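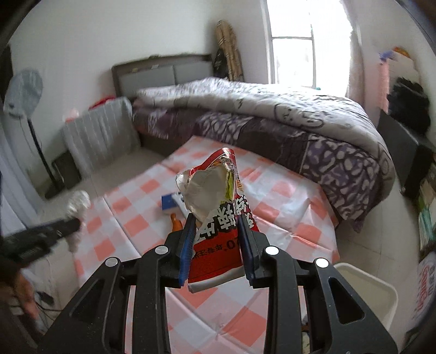 Home | Guides | Reader Setup | Your Library | Contact

Section 3: Setting Up a History Title for Reading and Notes

Welcome to the fun part! By now the Keltus reading app is installed and you have signed in, so we can open a real book and get it ready for serious (or happily unserious) reading. The steps use The Salt Road Villages by Marisa Longo, a history of the hill settlements above Leone, told through letters, court papers and family stories. It comes free with every new library, and it's a wonderful place to start. Any other history title works the same way.

3.1 Open the book

1. From the home screen, tap Library, then History.
2. Find The Salt Road Villages and tap the cover once. A double tap opens the preview, and the preview has no notes in it.
3. Tap Get Full Edition. The book is 463 pages with a lot of maps, so give it a minute or two on a slow connection.
4. When the cover turns from gray to full color, tap Read.

Note: The book opens at Carmela Palumbo's introduction. Please don't skip it! She grew up in one of the villages and explains how the place names changed over the years, and you'll be glad of that by chapter 2.

3.2 Choose your reading view

There are two views, Page and Flow. Page keeps the layout of the printed book, with footnotes at the bottom and maps exactly where the author put them. Flow lets the text fill your screen and moves the footnotes into pop-ups.

1. Tap the middle of any page to bring up the toolbar.
2. Tap View and pick Page or Flow.
3. In Flow, drag the slider to set the text size. The starting size is 80 and most people leave it there on a tablet. On a phone, go bigger.
4. Tap Done.

You can switch as often as you like and the app keeps your place. I read the storytelling chapters in Flow and go back to Page for anything with a family tree in it, because the branches get squashed on a narrow screen.

Caution: Changing the text size while a map is open closes the map and clears any pins you haven't saved. Save your pins first (see 3.4).

3.3 Turn on the companion layers

Layers are what make reading history this way such a pleasure. Each one sits quietly over the text until you ask for it.

1. Open the toolbar and tap Layers.
2. Switch on Timeline. A thin band appears along the bottom and moves along with the chapter you're reading.
3. Switch on People. Names with an entry are now underlined with dots. Tap one for a short life, with links to every page where that person turns up.
4. Switch on Sources if you'd like to see the original documents. Letters open beside the translation, so you can compare them line by line.

Note: The dotted underlines can feel busy at first. To soften them, go to Layers > People > Light.

Note: In this book the miller's daughter and her aunt share a name. The People layer tells them apart by village, so check the small label under the name before you follow a link. It's an easy mix-up, and a big one in chapter 3!

3.4 Pin places on the map

1. Open any map and press and hold on a village until a pin drops.
2. Type a label. Short ones work best: "the flood," "second trial," "where the priest hid the bells."
3. Tap the color dot to choose a color.
4. Tap Save Pin. The pin will now show on every map in the book that covers that spot, including the fold-out at the back.

To move a pin, press and hold it, then drag. To remove it, drag it off the edge of the map.

Caution: Removing a pin also removes any note attached to it. There is no undo for this yet.

3.5 Write and share notes

1. Press and hold a word, then drag the handles to cover the passage you want.
2. Tap Note and start typing. Notes can be as long as you please.
3. Add a tag if you want to find it again later. Try food, weather, law or whatever keeps catching your eye.
4. To share with a reading group, tap Send to Neltik and choose the group. Members see your note in the margin the next time they open the book.

Notes you don't send stay private. If your group is reading on the older Flillonier devices, they'll get your note as a list at the end of the chapter, with the page number beside it.

3.6 If something looks wrong

Maps are blank: The download probably stopped early. Close the book, press and hold the cover, and tap Check Files.

Timeline is stuck: Turn the layer off, turn one page, and turn it on again.

Footnotes open in the wrong language: Go to Layers > Sources > Language and choose English. Your notes aren't affected.

With that done, turn to the first chapter and enjoy the opening, a wonderful long walk up to the market with a mule who refuses to cross the bridge. Section 4 covers printing your notes and moving them to a new device.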